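Category: Site visits | Labs and research

Print this page
E-mail this page

Ostham open afternoon: sorting cables by arm

July 25, 2022

The Hovinska group opened its robotics lab at Ostham to visitors for one afternoon, and I went mainly for the cable work. Abera, the project they started in January, is trying to teach robot arms to pick up cables and put them into the correct basket. A cable has no fixed shape, so the usual trick of matching an object to a stored model doesn't get very far.

Their method is learning from demonstration. An operator drives the arms through the task, the software records camera views and joint positions, and a policy is trained on the result. The group used to collect all its demonstrations with the cables laid out neatly. Now the cables are dropped in a heap and the starting position changes every time. We were told that 36 demonstrations from mixed starts did better than a much larger neat set, and the difference was largest with braided cables.

The talk lasted over 8 minutes and was mostly about failures. The common one is a grasp that closes on a single loop and drags the rest of the coil behind it. Their fix is a short lift and a second look before the arm moves sideways – if the coil hangs too low, it goes back down and the arm tries again. 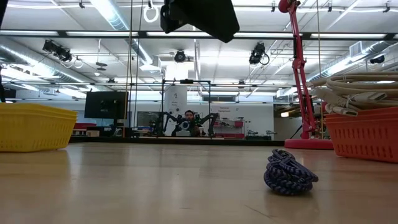 The second look costs time. In their trials it added 3 seconds to each pick, which the group thinks is acceptable for sorting and too slow for packing. They have not yet tried it with two cables tangled together, and that was the first question from the visitors.

Berar, the follow-on project, will use both arms at once, one to hold and one to pull free. It is funded for five years. There was a handout with the training settings, but the copies had run out by the time I got to the door.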